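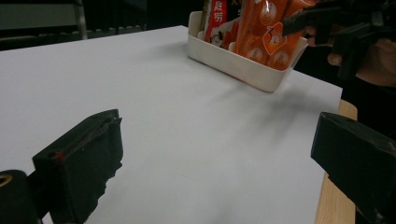
White paper down, tray's out. Sunday plans

ok so moving update thread bc people keep asking. yes we got the place in Marville. no I have not slept

4 replies · 12 likes

First thing. The old landlord wants 100 dollars for "key handling." There are two keys. I handed them to him. He handled them for maybe a second

1 repost · 31 likes

Second thing, movers. Quote was 1,812. Final bill 2,976. Stairs fee, long carry fee, something called a "shuttle" that was a smaller truck nobody asked me about. Read the bottom of the quote people. READ IT

22 replies · 9 reposts · 87 likes

I called Rieger (the moving company, don't use them) and got a very nice lady who agreed with me on everything and took off zero dollars

3 replies · 40 likes

Rosalba Longo if you see this, you were right about getting three quotes. I got one. I was tired

2 likes

Things that made it: all the plates, the ugly lamp, the box marked MISC, the other box marked MISC

Things that did not: bed frame bolts. Every single one. Sleeping on the matress on the floor til the hardware store has the right size

6 replies · 19 likes

Also change your address with the bank BEFORE the post office. Did it backwards, they froze my card while I was buying a shower curtain. Full cart. Line behind me

11 replies · 54 likes

New neighbor Mal-soon Ki came by with soup and told me which night the trash really goes out, since the city site is wrong. Tuesday, before 6. Soup was radish and beef. I had thirds

2 replies · 73 likes

Still to do: water account, car sticker, find the can opener, dispute the shuttle fee, call mom back

Couple people asked would I move in November again. No. Ground was mud, dark by 5, and the couch now has a leaf smell I can't explian

5 replies · 28 likes

ok going to look for bolts. will post if Rieger calls back

1 reply · 16 likes

Contact · Terms · Back to top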